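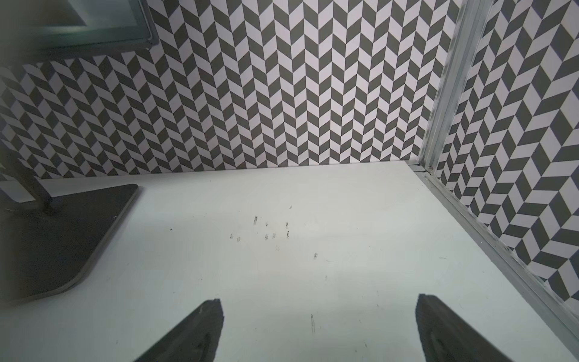
The gripper's two fingers over the white table. The small dark marks near the middle are the kind we check for each morning.

Looking after a robot gripper

A robot arm can't do much without something on the end of it. Some arms have a suction cup and some have a tool such as a screwdriver. The one at our Murnby workshop has a gripper, with two fingers that open and close. This page explains how people set it up and keep it working.

Who does the work?

Nele Brandes is the technician in charge of the robot. She starts at 8 in the morning, before anyone asks the arm to pick anything up. Ilari Jääskeläinen writes the programs that tell the arm where to go. If a finger is changed for a longer one, Ilari's program has to change too, or the arm will reach too far and bump the table.

Starting the day

The first job is done with the power off. Nele wipes the table with a damp cloth and dries it. Grit on the table can stick to the fingers, and then small things slip out. Scuffs that won't wipe away are left alone, as long as the surface still feels smooth. She runs a fingertip over them to find out.

Next she looks at the gripper itself. She wiggles each finger gently. A good finger moves only in the direction it is meant to move. If it rocks from side to side, a screw has worked loose. She tightens it with a small key, and she stops when the key clicks. Turning it further could crack the part that the screw goes into.

Then everyone steps back and the power goes on. The arm moves slowly to its starting place, which is called "home". Home is always the same spot, so if the arm stops a little to one side of it, Nele knows something has shifted.

Teaching it where things are

The arm doesn't know where the table is until someone tells it. Ilari brings the closed fingers down very slowly until a sheet of paper will just slide underneath. He saves that height in the computer. After that he does the same near each corner, in case the table slopes. The whole job takes up to 10 minutes. Afterwards he opens and closes the gripper 3 times and watches that both fingers meet in the middle.

The camera near the gripper needs setting up as well. Shiny things are harder for a camera than dull ones. A bright reflection can look like the edge of an object, and a clear bag can be hard to make out because you see what is behind it. Ilari tries the lamps in different positions until the camera does better.
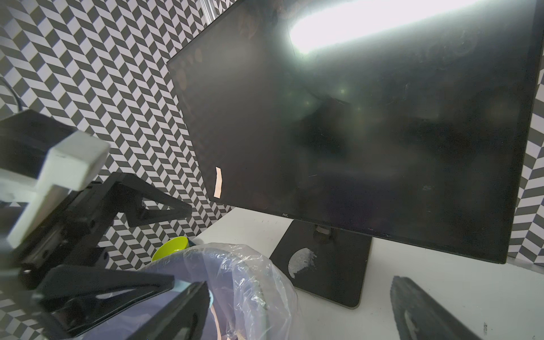
Does a gripper wear out?
It does, bit by bit. The fingertips wear down from rubbing, screws work loose, and cables get tired from bending. Most of these parts can be changed one at a time, so the whole gripper doesn't have to be thrown away.

When something breaks

In June the Murnby arm began dropping things. Nele wrote down each drop in the repair book, along with what the arm had been holding. By drop number 152 she could see that nearly all of them were thin, flat objects. One fingertip had worn down more than the other, so the two no longer pressed together evenly. She took both off and fitted a new pair. You always change them together, like shoes.

Words to know

Gripper: the part of a robot that holds things.
Home: the place where the arm waits before it starts work.
Bracket: a piece that joins two other pieces firmly, often at a corner.
Wear: the slow damage that comes from ordinary use.

Written by Elmarie Van Wyk. Checked by Nele Brandes.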